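夹爪抓蛋糕总是压扁或者滑掉,社团项目求救

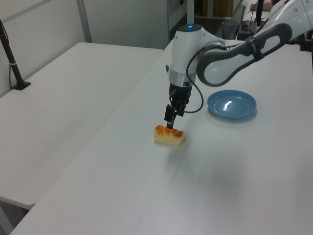

夹爪下到蛋糕上的位置,右边蓝盘子是要放过去的目标

我们是学校机器人社的,二月要交Hurnow杯的校内选拔,题目是"摆盘":把一块小蛋糕从桌面夹起来放进盘子,不能压坏,裁判看外形打分。臂是实验室的,夹爪二指,控制用Pendov的那套软件,我只负责写抓取这块。

现在的情况:

夹硬的东西没问题,橡皮、积木都行。换成蛋糕就不行了。力设小了提到一半滑掉,设大了中间一道沟,顶上那层皮直接裂。试了46次,完整放进盘子的13次,剩下不是扁就是掉。

还有就是下降高度,有时候手指会顶到蛋糕上面去,没有分到两边。同一个程序同一个点位,早上跑好好的下午就偏,不知道是不是标定的问题。深度是用相机算的,桌子是白的,蛋糕是浅黄的,边缘老是糊。

软件里夹持力是0到99的档位,没有单位,我现再用的20多。队友说换吸盘,可是规则写了不许换末端(只能改指尖)。预算也没多少了。

有没有做过软东西抓取的,指点一下,急

—— 发帖人:面包屑不要掉

糯米滋二号

去年做过豆腐,跟你差不多惨。分两件事看。

先说高度。别全信相机,白桌子上深度本来就飘。桌面高度是固定的,你用手指轻碰一下桌面把z记下来,以后都从桌面往上算,蛋糕厚度拿尺子量。相机只管x、y和朝向。我们改完这个顶到上面的情况基本没了。早上好下午偏,先查相机支架有没有被人碰过,我们那次就是支架松了,查了两天代码,气死。每次开跑前放个标定板核一下,一分钟的事。

朝向也要看,蛋糕是长条的,夹短的那个方向,张开之前先把手腕转过去。张开宽度比蛋糕宽一点就行,开太大合的时候两边不是同时碰到,会先推着走。

再说力。档位没单位就自己标,夹个厨房秤侧着读一下,画条曲线,比瞎试快。不过软的东西我建议别用力控,用位置控:量好宽度,手指合到比它窄两三毫米就停。蛋糕自己会回弹,靠这点变形和摩擦就能提起来。提的时候慢,先提一厘米停半秒,再走。

指尖贴东西,规则允许改就改。我们贴的硅胶片,面积大一点,压强就下来了。别贴海绵,掉渣粘上去以后越来越滑。每跑几次擦一下手指,油很影响。

还有夹的位置往下一点,夹身子,别碰顶上那层皮,皮一受力就裂。

Zedberg车间路过

直接上柔性指啊,Hadgu有卖的,一套3000,装上就能用,什么参数都不用调。学生比赛别折腾了

糯米滋二号

回楼上,人家规则不让换末端,而且说了没预算……整套柔性指算不算"只改指尖"得问裁判,别买了再问。

半格电

补充一个没人说的,线。图里手腕旁边那根黑线垂下来一个弯,转手腕的时候要是绷住会带一下,末端就偏了。拿扎带固定到臂上,留够余量,转到两头极限各试一遍。

另外蛋糕放久了会干,干的和刚拆的手感完全两样,你46次要是用的同一块,数据没什么参考价值。测的时候记一下是第几次用的。

盘子有边,放的时候高度记得让开盘沿,到了里面再往下放,松手别一下全张开,慢慢开。

面包屑不要掉

谢谢各位!!早上去看了,相机支架确实能晃,先拧紧重新标了。同一块蛋糕反复用这个……我们确实是这么干的,中午去多买几块。位置控晚上试,试完回来说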